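Fosent 3 patch notes: crafting queue and station storage

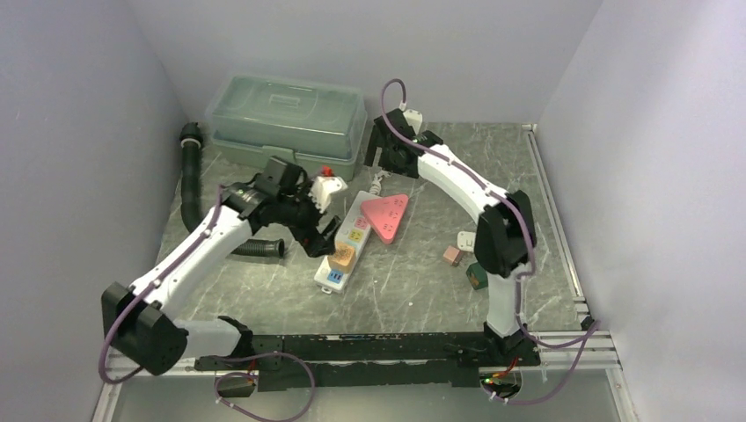 Two arms over the work surface, one block on the power strip.

The May update to Fosent changes how crafting stations draw materials. Until now a station read only the player's inventory. It now reads any chest within 29 tiles, in the order the chests were placed. Locked chests are skipped.

The queue limit per station goes from 12 to 29 items. Canceling a queued item returns the full materials to the chest they came from – if that chest is full, they drop on the ground beside it.

The Dusstead map had a separate fault. Smelters placed above height 783 lost their fuel on reload. Saves made before build 1629 need to be loaded and saved once for the fix to apply.

Recipes from the Bornum add-on still use the old inventory check. Its station types are listed in a separate file, and those entries will be moved over in the next build.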